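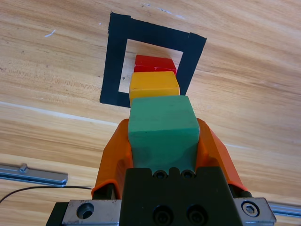 *Page last changed: 2024-08-05*

## Removing black tape from a wooden activity table

**Posted by Yupin Phromma**

Our learning center marks a square on a wooden tabletop with strips of black adhesive tape. Participants place colored blocks in and around the square during sorting and lining-up activities. The tape has been in place since July and must now be moved to another table. Please advise how it may be removed without damage to the surface, and whether residue should be expected. The finish of the table is not recorded in our inventory.

**Posted by Jaidee Facilities Desk**

Please begin at a corner where two strips overlap, as the upper strip will lift more easily there. Pull the tape back slowly, low against the surface, and in the direction of the grain where possible. If the tape resists, warm it with a hair dryer on the low setting for up to 4 minutes and try again.

Residue should be wiped with a soft cloth and a small amount of mild dish soap in warm water. Dry the area at once. Solvents should not be used until the finish has been identified and a hidden spot has been tested.

The wood under and inside the square may differ in tone from the rest of the top. Cleaning will not correct a difference caused by light.

**Posted by Tritgate**

We used a plastic scraper on ours. Metal leaves marks. Wash the blocks as well if they have been sitting on the tape, the glue gets on them.

**Posted by Yupin Phromma**

Thank you. The overlapping corner will be tried first, and the blocks will be washed the same day.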